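The Table Against the Wall

Posted Friday, December 23, 2022, by Segundo Marulanda
Last updated: same evening, to fix the part where I got the name of the wax wrong

We moved the table again. I say "we" because Katherine had the idea and held the door, and I had the table.

For those who have not been following the furniture news, this is the pale wooden one that came with us from the old place on Kariuki Street, where it stood in the middle of the kitchen and collected mail. In April it went under the window, where it collected mail and sun. Now it has gone to the back room, up against the white wall, under the long gray ledge that the previous owners put up for reasons they took with them. My guess is plates. Wilson Ríos, who has opinions about other people's ledges, thinks trophies. They did not strike me as trophy people, but I only met them twice and both times they were carrying boxes.

The theory behind the move was that a table against a wall stays tidy because you can only get at it from one side. I read this somewhere. Whoever wrote it has a smaller family than mine, or a larger wall.

First, though, the thing had to be cleaned, and cleaning a pale wooden table is a good way of learning what you've been eating off of. I went at it with warm water and a drop of dish soap, going with the grain, then a dry rag, then a second dry rag when the first one turned out to be one of Katherine's good napkins. There was a ring from a mug near one end that I have been blaming on Narayanan Bhat since his last visit. It came out. I haven't told him. I got a lot of use out of that ring.

Then the wax. The can is Olovier, left over from the bookcase, and the directions tell you to apply it sparingly, which to me has always meant "until you get bored." I got bored somewhere past the halfway point, went and made a sandwich, and came back to find that you really can see where one session stopped and the other started, if you crouch. I have asked the household not to crouch.

So it's clean, it's waxed, it's against the wall. The surface feels nice under your hand, a little grainy still, and I am glad I didn't sand it. Ashwin Lobo told me to sand it. Ashwin tells everyone to sand everything, and he has a chair at his house you could slide off of.

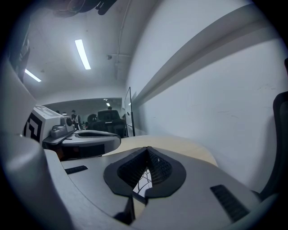 The wall is another matter. It was fine until I put something handsome next to it, and now every scuff is asking for attention. I tried a damp sponge on a couple of the marks low down and got one very clean patch, so that's a new mark. Katherine says paint the whole thing in the spring. I say the ledge throws a decent shadow and we should see how far that gets us. We have half a can of Fekdale white in the basement, though it may be the other white. There are always two whites, and the lids never admit to anything.

As for the ledge, the current plan is to leave it bare. The current plan for the table was also to leave it bare, and I'd like it on record that it lasted through supper — a late one, but still. Then somebody set down the tape, and the tape apparently needed scissors.

If anyone has gotten scuffs off flat white paint without making a halo, the comments are open. I have the rest of the week off and very little else I'm willing to do.

Comments

Wilson Ríos
Trophies. Bowling, most likely.

Ashwin Lobo
You could still sand it. The wax will come off with a little effort. And that chair is comfortable if you sit in it correctly.

Narayanan Bhat
I drink from a glass at your house. I have always drunk from a glass at your house.

Katherine Henao
It was two napkins.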